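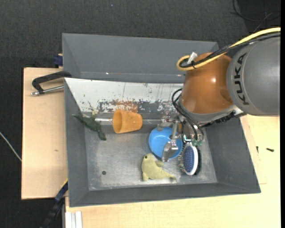

The KUKA arm over the picking bin, with the gripper above the blue bowl.

Picking cell stopped after cable fault

The bin picking cell at Himovo was out of use for 11 working days in September after the gripper twice failed to hold its position above the bin. The cell is running again at reduced speed, and users are asked to read the changes below before they book time on it.

The first stop came at 10 in the morning, during a long run of picks on mixed household items. The gripper was told to close on a plastic cup and stayed open. The arm carried on to the drop point with nothing in its fingers, and the software logged the pick as good. The same thing happened later in the run, but this time the fingers opened and closed twice with no command sent. Nasrin Moradi, who was on shift, pressed the emergency stop. She was outside the marked area and no one was hurt.

Of the 358 picks logged that day, 147 had to be thrown out because the gripper signal could not be trusted. The Illatmont team, whose test it was, have been told and will repeat the run.

Shojaei sent an engineer to look at the cell. He found a worn patch on one of the signal wires at the wrist. The wire had been left with too much slack when the gripper was last changed, and it rubbed against the flange each time the wrist turned past a certain angle. The break only showed when the arm was low in the bin, so the checks we do with the arm parked had not picked it up. The wire has been replaced and the wrist has passed a full set of turns in both directions.

A second point came out of the visit. The stop button cut power to the arm as it should, but the gripper has its own supply and stayed live. Anyone reaching in to clear an object could have had a finger caught. Prornoren are fitting a relay so that one button stops both. Until that is done, please switch off the gripper supply at the wall before putting a hand in the bin, even if the arm is already stopped.

Other changes for now:

Arm speed is held at half.
The wrist wiring is to be looked over before every session and the check signed for in the cell log.
A pick counts as good only if the finger position reading agrees with it.
Check the bin clamps are tight before the first pick.

Sessions lost in September will be rebooked in the order they were first made. Anyone who saw the gripper move without a command before this fault, even once, should tell Nasrin, with the time of the run if they have it.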